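# Comparing grippers on the stamp task - speaker notes

Slot is Tuesday after lunch, so go gently on them. Water first, then say hello.
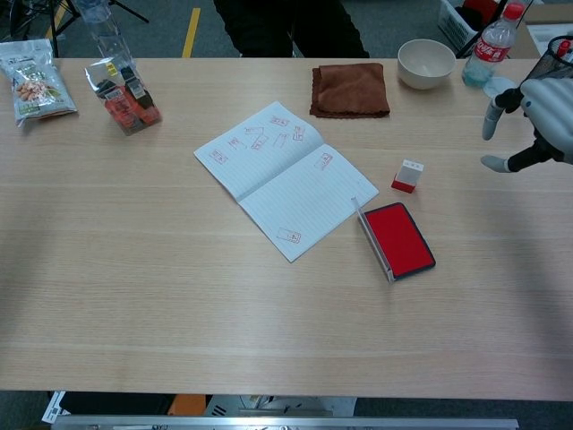
*Slide 1: the stamping table. Hand open, near the rubber stamp.*

**Opening**

Thank Nandini Menon for the invitation, and thank Tane Pomare, who set up far more of these trials than I did and who'll jump in if I get something wrong (he has promised to be kind). Give people a moment to look at the slide before talking over it. They always go for the Coke bottle and the nuts first, and that's fine, let them.

Then bring them to the notebook. Red stamp marks on both pages, most of them in a cluster on the left one, tilted every which way. Ask the room how many of them have ever stamped a form dead straight on the first go. I never have!

**Why a stamp?**

Take your time with this bit. A stamp is small, it stands upright, and you have to pick it up, find the ink pad, press, travel back and press again without letting it twist in your grip. Pick-and-place tests let a gripper get away with a sloppy hold. Pressing down doesn't. The force comes straight back up through the fingers and whatever slack you've got shows up on the paper as a crooked or patchy mark.

**The two we compared**

- Flestent - the fingered hand. Lovely at coming in over clutter, slower to settle.
- Warby - the plain parallel gripper. Quick and stubborn, wants a clear run at things.

Same arm, same Seltard controller for both. Say this twice, someone always asks.

We ran 547 attempts altogether. The plan was 500 and we got carried away in November. An attempt counts only if the whole outline of the stamp lands on the page, which is a fussy rule, and I'd keep it.

**What we noticed**

The Warby held firmer on the press, no argument. Where it struggled was the approach, with other things standing nearby. The Flestent could come down with one finger and bring the thumb in underneath, and that helped us more than I'd expected. It did let the stamp rotate a little, and softer fingertip pads fixed a fair bit of that. We tried 6 sets of pads and settled on the 8 mm ones.

Tell the Llewellyn story if there's time. (We moved the whole rig to the Llewellyn lab, forgot to redo the camera calibration, and spent a cheerful morning inking the table beside the pad.) If we're running late, skip to the next slide.

**Before questions**

Mention that the trial sheets are available, just ask Tane. Next on our list is closing the ink pad lid with either gripper - neither is much good at it yet.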